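Does light randomization survive a real kitchen table?

April 13, 2018

I've been reading the Irorik write-up again, the one claiming that a grasping policy trained under randomized lighting "does not care" what color the room is. The headline figure is 46 failed grasps in 1,000 tries. Fine. But every one of those tries used matte blocks on a matte gray mat, and the lighting changes were done in software.

So I set up something less polite. Pine table, pink light, a steel kettle that throws the color right back at the camera, and a pair of dark headphones lying on a thin board across three tins. The policy is the public Irorik one, 3,026 training episodes, no fine-tuning by me. I left the cables and cups on the table on purpose - people's tables have cables and cups on them.
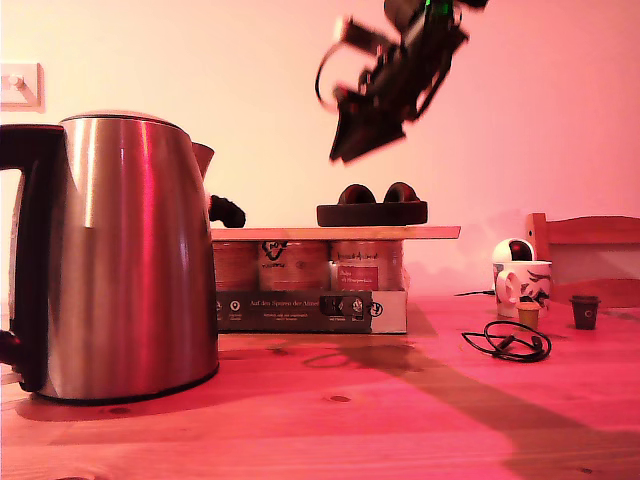
What I got

I ran 30 attempts at the headphones under the pink light and 30 under my normal ceiling lamp. Pink was worse. The misses were mostly a matter of height, with the fingers closing too early, and moving the kettle out of view helped more than changing the lamp did. That makes me think reflections are the problem and color is a side issue, but with samples this small I wouldn't bet much on it.

I'm also not sure the board is a fair test. It's thin and it shifts if you nudge it, so a sloppy approach gets punished twice.

What I'd like to see is the same policy, shiny objects, real lamps, and failures sorted by cause. Until then I'm treating "does not care" as marketing. I'll try again in May with a matte pot in place of the kettle.

Recent posts
Zovonus depth filter: two weeks in
Why I stopped trusting success rates
Fliltoton calibration notes
Nistor wrist mount, part 2

Contact | Copyright 2018 | Back to top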